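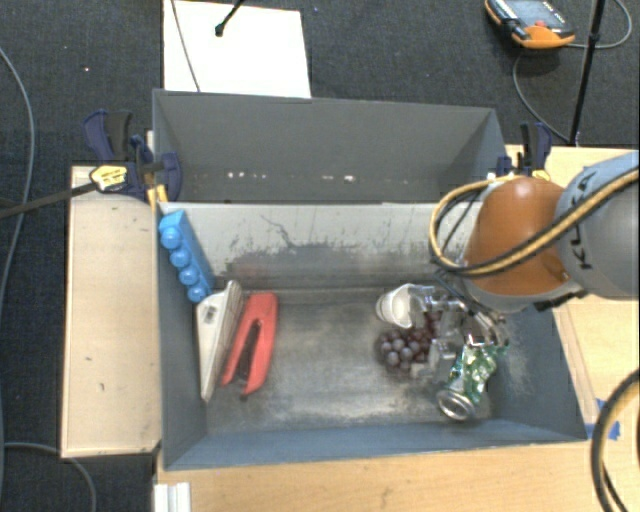

One of the junk bins, with a blue toy brick and the red stapler in it

How do you get through a house full of odds and ends without losing your mind?

My aunt is moving out of her place in May and I said I'd help clear it. Big stuff is fine, the movers have that. What's killing me is the little stuff. Every drawer in the house is full of it — staplers, toy bricks, keys, half a deck of cards. I spent a whole evening on one kitchen drawer and at the end I had 4 piles on the floor and no idea what any of them were for. Do I sort by room? By type? Do I just dump it all? She does want to keep "the good things" but won't say which ones those are (ha). I have a Honda hatchback and evenings after six, that's it. Any system would help!
Posted by carkell_niece

Graham Ackroyd
I did this for both my parents' houses, so I feel for you. Don't sort by room. Small things wander, and you'll end up with tape in five places. I sorted by where it was going: her new place, family, thrift store, trash. When I picked something up it had to go in one of those before I touched the next thing. No floor piles!

For the good things, don't ask her the big question. Put maybe ten items on a tray, have a cup of coffee together and let her pull out what she wants. Mom could do 3 trays before she got tired and cranky, and then we quit for the night. Toy bricks are worth washing and giving to somebody with kids, by the way. Mine went in a mesh laundry bag with warm water and dish soap, then out on a towel overnight.

Oh, and check inside envelopes and old purses. I found around 100 dollars in a sewing box.

mopsy_b
just toss it. if she hasn't used it in 10 years she won't miss it

Shota Kamata
I wouldn't toss it without asking her, my grandfather is still mad about a bottle opener. Graham's tray idea is good. I'd add a "don't know" box with a lid — one box only, and when it's full you have to go through it before you start another drawer. Also call the thrift store first. Ours stops taking drop-offs at five, and I drove around with a trunk full of mugs for weeks.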